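Keeping the Gallska Cell Honest

Last updated: July

The Gallska kitchen cell at Wistamia runs in simulation first. Before the arm gets a new routine, Heltateo's technicians load the virtual counter and check the overhead view. A kettle, a bottle, a spice can and a woven basket make up most of the test layout.
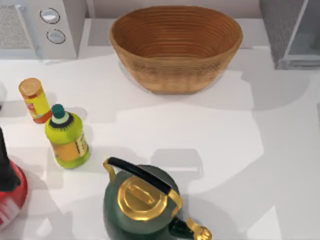 Each morning starts with a reset. The software, called Gaete, puts every object back to its saved position and runs 300 trial reaches. If 2 or more miss, the technician stops the batch and checks the camera offset before touching anything else. In layout 1461, the fault was an old offset file.

Shadows get their own check. The kettle throws a large one on the white counter, and the vision model used to mark its edge as an object. 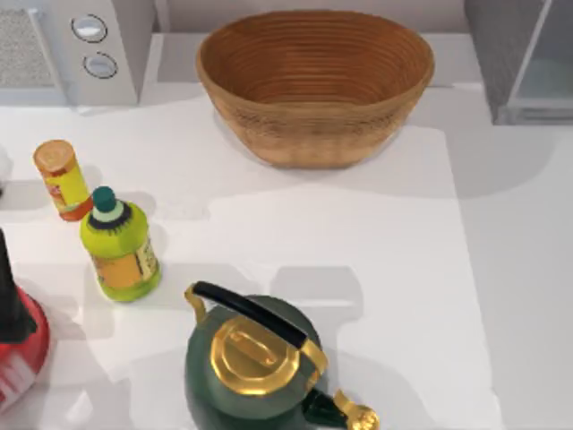
Service on the Real Arm

The joints are greased every 21 days. Cables are checked at the same time.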